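Notes on drying hot peppers at home, second go. First version of this page was a mess so I rewrote it. Mon 27 September, kitchen still smells like chili.

## What you need

- ripe peppers, red all the way to the stem
- thin gloves. Don't skip
- a sharp small knife
- baking sheet plus a wire rack that fits in it
- needle and heavy thread if you're stringing
- jars with tight lids

I grow two kinds. Stimden, which is long and thin-walled, and Puvent, which is fatter and takes forever. Started both indoors, moved them out in May. Anything thin-walled behaves like the Stimden below. Anything meaty, treat it like Puvent.

## Step 1 - sort

Go through the whole lot before you wash anything. Soft spots, black marks, pinholes near the stem - out. Cut the bad part off and use the rest tonight. One moldy pepper in a string will take its neighbors with it, learned that last year.

Half-green ones can sit on a windowsill a few days. They'll usually turn. If they go wrinkly before they go red, just cook them.

## Step 2 - wash and dry

Cold water, quick rinse, then a towel. Then another towel. Then leave them out overnight, spread in one layer, none touching. Water hides under the cap of the stem so stand them stem up if they'll stand.

A hard counter is fine for this as long as you wipe it down first. Stone, tile, whatever you have. Wood cutting boards hold the heat of the pepper forever and then your apples taste of it. 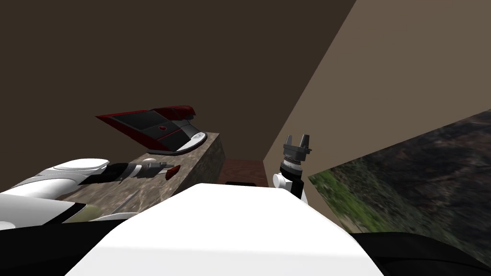

## Step 3 - pick a method

Three ways. Depends on your weather mostly.

**Stringing.** Thin peppers only. Push the needle through the thick part of the stem, not the flesh. Knot the first one so the rest don't slide off. Hang somewhere warm with moving air, out of direct sun, or the color fades. Takes weeks. My longest string this year is 58 peppers and that's too heavy, it sagged and I had to split it. Keep them shorter.

**Oven.** Lowest setting you've got. Door propped open with a wooden spoon. Cut Puvent types in half lengthwise, cut side up on the rack. Leave thin ones whole but poke a slit in each. Turn the tray every hour. Open a window before you start, seriously, the air gets sharp and you will cough. Kids and pets in another room. Stay home while it's on.

**Dehydrator.** Easiest. Mine is set to 127 F and I leave it there. Halved peppers took 12 hours, whole ones went a good bit longer. Swap the trays top to bottom halfway thru.

## Step 4 - check them

Snap test. Let one cool first, warm peppers always feel bendy. A dry one cracks when you fold it and the seeds rattle. If it folds like leather it goes back in.

Check the fattest one in the batch. And the one from the middle of the tray.

Thin ones finish first so pull those as they're ready, don't wait on the rest.

## Step 5 - condition

People skip this. Fill the jars two thirds, lid on, shake once a day for a week. Any fog on the glass means they're not dry - back on the tray, all of them. Mold means the jar gets tossed. No picking around it.

## Step 6 - store

Dark cupboard, cool, away from the stove. Whole peppers keep their flavor way better than ground, so grind small amounts as you go. I write the variety and month on masking tape. Flakes from the two kinds look identical in a jar and the Puvent is alot milder.

I started with 900 grams of fresh Stimden and the result fit in one jar with room to spare. Don't buy a dozen jars.

## Grinding

Pull the stems. Seeds in or out, up to you, seeds make it a bit bitter. Coffee grinder works but then it's a chili grinder, it's never going back. Short pulses. Wait a few minutes before you take the lid off so the dust settles. Do it by an open window or on the porch.

## Stuff that went wrong

*Peppers turned brown.* Oven too hot. Still usable, taste kind of toasty. Good in beans.

*White patches on the skin.* Sun, on mine. Smelled fine, dry, no fuzz. If there's fuzz, trash.

*Hands burning even with gloves.* Glove had a hole. Rub with cooking oil, then dish soap, then repeat. Keep away from your eyes till the next day, contact lenses too.

*Stems snapped off the string.* Went through too close to the end. Save the loose ones for the oven.

Smoked peppers get their own page when I've done more than one batch.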